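Bench tips: working alongside a robot arm on PC repairs

Updated 4 January 2024

These are the house rules we use for any bench where an arm handles computer parts. Bindu Annamalai wrote the first set for the Bokarine workshop and Kirstin MacLeish added the notes on static and record keeping. They suit a small shop with one or two arms. If your arm came with a safety manual, the manual wins wherever the two disagree.

Before you start

Shut the computer down, switch it off at the back and pull the power cord. Hold the power button for a few seconds afterward. Do this even if the only job is a memory swap.

Lay the tower flat and check that it doesn't rock. If the arm's positions were taught with the case in one spot, mark that spot on the table with tape. A case that has shifted by the width of a pencil is enough to bend pins.

Tie back any cable that crosses the socket or the memory slots. People work around a loose cable without thinking. The arm will drag it.

Give every part a place

Loose parts do not go on the bench top or on the power supply. Each one gets a pocket or a slot in the fixture, and it goes back to the same one every time. We print our plates in gray so that chips and green boards stand out against them. A pocket should hold the chip by its edges with a little clearance. If you have to push, sand the pocket.

Label new plates with a version number. We had two plates called Lolik for most of July, with pockets that didn't match, and it cost us a motherboard. 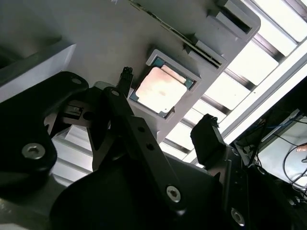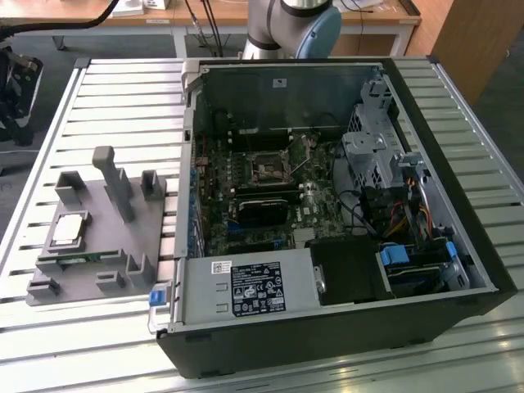
Handling processors

Set the grip force for the part and write it on the job card. Start low and raise it in small steps, using a dead chip for practice. Keep a few dead ones in a drawer for this.

Fingertips get checked at the start of each shift. Replace the pads if they are torn, shiny or greasy. Wipe them with a lint-free cloth and let them dry before the first pick.

Never let the arm close a socket lever unless someone has looked at the seating first. Look straight down, with a flashlight if needed, and match the corner mark on the chip to the mark on the socket.

An open socket should not sit uncovered over a break. Put the plastic cover on, or a clean box lid over the whole case.

Hands and people

Keep your hands out of the work area while the arm is live. If you need to reach in, pause it and wait for it to stop, then reach. One person runs the job and keeps the stop button within reach. Anyone else asks that person before touching the table.

Run new programs at the slowest speed for 16 full cycles before you turn anything up. Go back to slow after any change to the plate, the fingers or the table.

Wrist straps are for people. The arm and the table need their own ground connection, tested monthly.

Records

Write down every dropped part, including the ones that survived. Our log has 37 drops over 1,961 picks, and reading back through it is how we found the worn pads on the Broson bench.

Fingertip pads are changed at 4,000 picks whatever they look like. Put the date on the bag the new ones came from and file it with the job cards.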